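4.2 Preparing the garment and the work surface

Most of our protocol concerns what happens before the grippers close. Early in the Hultumness sessions we let operators begin from whatever state the clothing was in, and the recordings were a delight to watch and very hard to compare! Rule 1 therefore asks the operator to leave the garment crumpled but to keep it wholly on the bed, with at least one border between two fabrics in view of the wrist camera. Borders of this kind are wonderful landmarks. A seam where black cloth meets stripes can be followed through deep folds that would defeat an annotator working from outline alone (Figure 3). 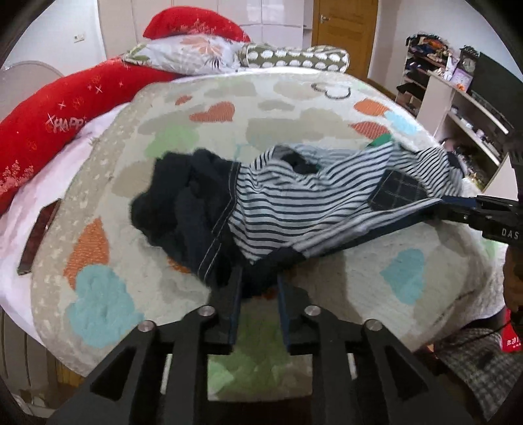
Figure 3. Two-handed work on a garment joining black and striped fabric. The second gripper holds the right end.

Rule 2 covers tension. When both grippers are in use, one holds and the other moves, and the roles may be exchanged only after a pause. Kasten and Zamora, who wrote the first draft of the Plovar checklist, wanted the pause to be timed. We tried this with 60 episodes and found that operators watched the timer and forgot the cloth, so the present wording simply asks for both tools to be still. Annotators had no trouble finding the exchange afterward, and we were very pleased with how naturally new operators picked it up.

Rule 3 is the one we argue about most. It allows household bedding to stay in place, however busy its pattern. Yau preferred a plain cover for every session, and for measuring fold geometry she is surely right. For manipulation in homes, though, hearts and leaves on a quilt are exactly what a policy will meet, and we would much sooner have them in the training set than discover them during deployment.
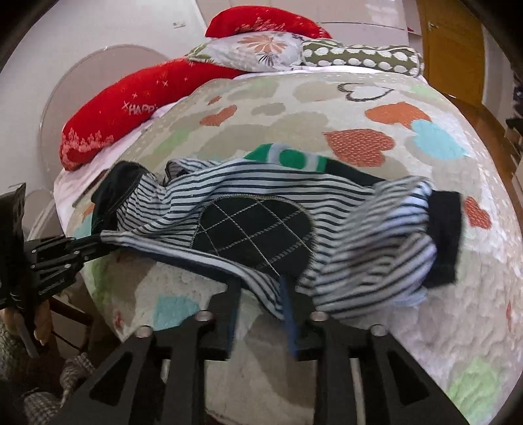 Pinch location is logged under Rule 4, using the nearest garment feature as the reference: hem, cuff, seam or patch. Free-text notes are permitted where none of these fits. In the 200 episodes reviewed by Vuorinen, the commonest disagreement was between "hem" and "cuff" on sleeves folded back on themselves, and the December revision of the protocol adds a short entry for that case.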